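Drikura Drink Words: a data card

Hello, and thank you for stopping by! Drikura is a small collection of the words people use for soft drinks, cups and bottles at home, gathered from 214 kitchen-table conversations in and near the town of Bokent. It began as a spelling list for a local cookbook and, well, it grew.

What you get
There are 2057 entries in one plain spreadsheet, one word or phrase per row. Each row has the word itself, where the speaker grew up, and a short note on how it was used (the notes are my favorite part, and some of them run very long). Of these, 185 are words for a bottle cap alone — I had no idea there would be so many.
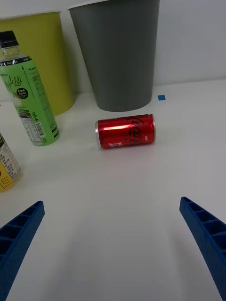

A soda can and a bottle with a black cap.

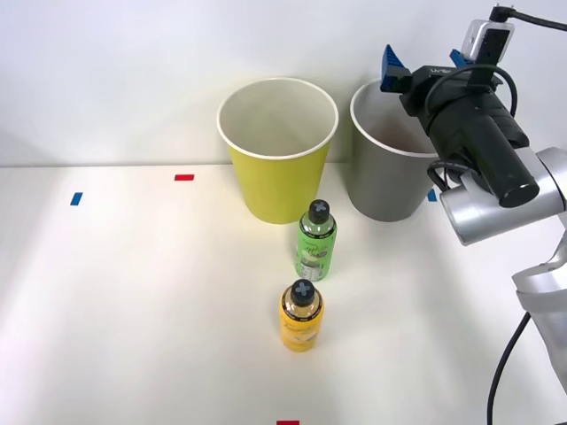
Spelling follows whatever the speaker wrote down. If they only said it out loud, I spelled it by ear and put a "y" in the column called heard. Please be gentle with those rows, as my ear for vowels is not what I would like it to be.

Known gaps
Younger speakers are thin on the ground, and nearly everything comes from the east side of town. The word "pop" shows up far too often in the older rows, where one big family answered together.

Using it
Free for classroom and hobby use. If you fix a spelling, send me the row number and I will fold it into the next version, most likely in November.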